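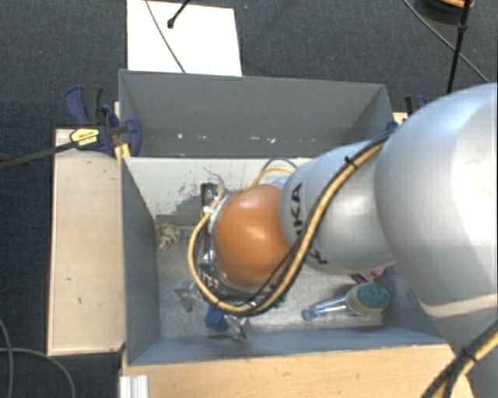
Filed under: Robots, Software, Long rambles

Friday, December 11, 2020

I have spent most of this week arguing with a planner, and since the planner never answers back I thought I would come and tell you lot about it instead. Put the kettle on, it goes on a bit.

Regular readers will remember that Parkix is the bit of software that decides how the arm gets from wherever it happens to be to wherever the camera thinks a thing is. I started writing it in February, when I still believed that bin picking was mostly a matter of seeing well. Seeing matters, of course it does, and a clear blue handle on a dish scrubber is a horrid thing to ask a depth sensor to look at (you mostly get the metal floor behind it, with a few stray points floating about like midges). But the trouble I keep coming back to is the walls. Once the wrist is right down inside the bin there is very little room to turn, and a grasp that looks lovely on the screen can be quite impossible to reach without leaning the whole forearm on the rim.

Then there are the cables! My model of the KUKA had a neat, bare wrist, all clean curves and an orange cap. The one on the floor wears a great fat loop of yellow and black that sweeps under the cap and back up again, and the planner knew nothing about it. Johannes Gumede, who looks after the grasp scoring side, suggested wrapping the loop in a few fat capsules and treating them as part of the arm. I grumbled that it would slow everything down, and it did, but only by 3 milliseconds a check, so I have had to buy him a cake.

With the capsules in, I replayed 100 saved grasps from the old logs. The planner now refuses 57 of them. I was rather downhearted about that for an afternoon, until I went through the refusals and found that nearly all were grasps close to a wall with the wrist turned the awkward way round. Flip the wrist half a turn and a good many come back, as the fingers don't mind which way they face. So the planner now asks for both versions of every grasp and takes whichever leaves more room for the loop.

Soft things are still a muddle. The cream-coloured bundle over by the left wall gets split into two objects by the segmenter, sometimes more, and each piece gets its own hopeful little grasp. I have a merging step half written, and it is currently a bit too keen on merging.

Next on the list is moving the settings out of the code and into a proper file, and after that the viewer, where the capsules are still drawn bright pink because I haven't got round to choosing another colour.

Posted in Robots | Tagged: parkix, collision checking, bin picking | 2 comments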